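**Kursunterlagen Textile Haushaltspflege, Blatt 9: Das große graue Tuch - Glätten, Legen, Falten**

Stand: 23. März

Liebe Kursteilnehmerinnen und Kursteilnehmer,

beim letzten Mal sind wir mit den Servietten und Geschirrtüchern fertig geworden, und ich habe mich wirklich gefreut, wie ordentlich die Stapel am Ende aussahen! Jetzt kommt das große Format. Viele von Ihnen haben mir schon im November gesagt, dass sie genau davor ein wenig Respekt haben, und das verstehe ich gut, denn ein großes Tuch hat seinen eigenen Kopf. Man zieht an einer Ecke, und irgendwo in der Mitte legt sich der Stoff in Falten, die vorher nicht da waren.

## 1. Was Sie bitte mitbringen

- ein großes einfarbiges Tuch, am liebsten grau oder in einem anderen mittleren Ton (auf Weiß sieht man die Falten schlecht, auf Schwarz auch)
- eine Fusselrolle oder eine weiche Kleiderbürste
- Ihr Heft mit den Notizen zu Blatt 7 und 8

Wer kein passendes Tuch hat, bekommt eines aus der Kiste von Jilldale. Die Tücher darin sind schon oft gewaschen worden und fallen deshalb sehr schön weich.

## 2. Den Stoff lesen

Bevor Sie irgendetwas falten, schauen Sie sich bitte eine Weile an, wie das Tuch liegt. Das klingt vielleicht umständlich, aber es spart hinterher viel Zupfen.

**Weiche Wellen** sind breit und flach. Sie verschwinden meistens schon, wenn man mit der ganzen Handfläche darüberstreicht.

**Strahlenfalten** laufen fächerförmig von einer Stelle weg. Dort ist der Stoff gestaucht oder zusammengeschoben. Bitte nicht direkt auf diese Stelle drücken, sonst bügeln Sie sich die Falten mit der Hand erst richtig hinein! Heben Sie das Tuch lieber ein wenig an, lassen Sie Luft darunter und legen Sie es wieder ab.

**Knicke** sind schmal und scharf, oft vom Lagern. Die bekommt man mit der Hand nicht heraus, da brauchen wir das Eisen (Blatt 12).

Achten Sie außerdem auf die Bindung. Bei einem Köper sieht man eine feine schräge Linie im Gewebe, und in dieser schrägen Richtung steht sie nun einmal nicht still: Ziehen Sie schräg zum Fadenlauf, dann gibt der Stoff nach und verzieht sich. Ziehen Sie also immer entlang der Kante, entweder längs oder quer. Das Übungstuch Astetti ist ein solcher Köper, das glattere Tyagi dagegen ist leinwandbindig. Fühlen Sie ruhig beide nacheinander, mit geschlossenen Augen geht es sogar besser.

## 3. Die Reihenfolge beim Glätten

1. Eine lange Kante suchen und gerade ausrichten. Sie ist unsere Bezugslinie.
2. Von dieser Kante aus mit flachen Händen zur gegenüberliegenden Seite streichen.
3. Fusseln und dunkle Pünktchen abnehmen, solange das Tuch offen liegt.
4. Einen Schritt zurücktreten und flach über die Oberfläche schauen - im Streiflicht zeigen sich Falten, die man von oben leicht übersieht.
5. Erst jetzt Kante auf Kante legen, zur Hälfte, dann zum Viertel.

Licht und Farbe gehören übrigens zusammen. Graue Stoffe wirken je nach Beleuchtung einmal wärmer und einmal kühler, und auf den erhabenen Stellen einer Falte schimmert es heller als in den Tälern. Wer zu Hause üben möchte, stellt eine kleine Lampe seitlich hin. Eine mit 700 Lumen reicht völlig.

## 4. Zum Vergleichen

Suchen Sie auf beiden Bildern zuerst die schräg verlaufende Stoffkante und danach die Falten.

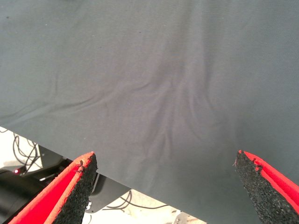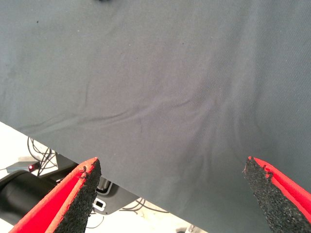 Undano schreibt dazu auf der Kursseite: Bei mir klappt das Anheben mit der Luft darunter nur, wenn ich das Tuch an zwei Ecken halte. An einer Ecke allein rutscht es mir jedes Mal vom Tisch, und dann fange ich wieder bei der Kante an. Darf ich bei Schritt 2 auch von der Mitte nach außen streichen? Mein Tuch ist sehr breit, und ich komme mit den Armen nicht ganz hinüber.

Ja, sehr gern! Richten Sie vorher trotzdem die lange Kante aus, und streichen Sie dann in kurzen Bahnen, erst zur einen, dann zur anderen Seite. Wir probieren es beim nächsten Treffen um 18 Uhr gemeinsam aus, bitte die breiten Tücher mitbringen.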